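Am Tag der offenen Tür bei Dosico gab es Kekse, Namensschilder zum Kleben und einen Greifer, der in einer Küche arbeitete, die keinen Wasseranschluss brauchte, weil sie gerechnet war. Salamatu Yakubu führte. Sie trug ein Mikrofon, obwohl wir zu siebt um einen Bildschirm standen.

»Prullden hat fast 3000 Durchläufe hinter sich«, sagte sie. Prullden war der Greifer. Abena Kpodo schrieb die Zahl auf ihre Serviette und aß dann den Keks von der Serviette.

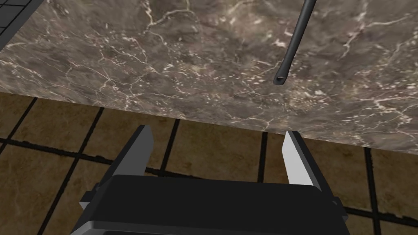

Prullden, geöffnet, vor dem Marmor.

Der Marmor gefiel allen. Ein Herr aus Garnidport wollte wissen, was der Quadratmeter koste, und Frau Yakubu sagte, nichts, und er nickte wie einer, der gleich den Haken erfährt. Dann bat sie um Geduld. Wir hatten Geduld. Kwadwo Mensah hatte sogar seinen Mantel ausgezogen.

»Jetzt sehen Sie die Anfahrt«, sagte Frau Yakubu und drückte eine Taste, dann dieselbe noch einmal. Links blieb uns ein Stück Wand mit rot gerahmtem Fenster und blauem Himmel, rechts begann das Schwarz.
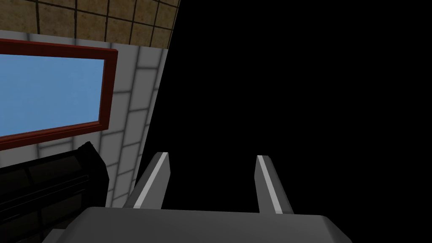

Naa Amegashie fragte, ob man dem Ding nicht zuerst beibringen könne, wo die Küche aufhört, ihre Schwiegermutter habe das auch lernen müssen.

Frau Yakubu notierte es unter Anregungen. Danach wurde das Mikrofon abgestellt, und wir verstanden sie deutlich besser.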